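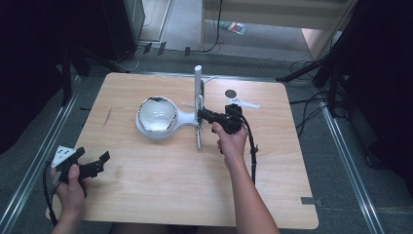 Handheld grippers: tracking and jaw checks

Wed 5 November

The left gripper on the Koval cell had been losing its position at one corner of the table since July. I finally gave it a full evening, and the notes follow in case anyone else runs the same sort of pair.

The cell is a wooden table inside an aluminium frame. Two grippers are held in the hands, each on its own cable, and their movements are recorded for the arm we keep at Cleromville. Each one has to know where it is at all times. When it doesn't, the Plindance logger writes a gap and carries on without complaint.

First job was the printed marker. I wiped it with a dry cloth, pressed the edges flat and ran the static test with the gripper clamped. No gaps in 3000 samples, so the marker was fine.

Second was the cable. With the gripper moved by hand to the far corners, the log showed 107 gaps in 4000 samples, nearly all of them when the cable was at full stretch. The plug had worked a little loose in its socket. I reseated it, added a clip to take the strain and left more slack on the table side. The same test then gave two gaps. I can live with two.

Jaws next. I close them fully, zero the reading, open them fully and note the figure. The right one should read 676 open and does. The left read 12 short, so I backed off the stop screw a quarter turn and did it again. Don't force that screw. It goes into plastic and I have already stripped one.

After that I do a slow run with real objects. My usual one is a white spoon rest with a short handle, set next to an upright stand. The handle is awkward to get hold of and the stand leaves little room, so a jaw that closes late shows up quickly in the log. I repeat it with each hand, then swap sides.

Still to do: the right cable, which is the same age as the left and deserves a clip too, and a new stop screw from Florken. The table has a few scuffs and a scratch near the left edge. They make no difference to the tracking and I'm leaving them.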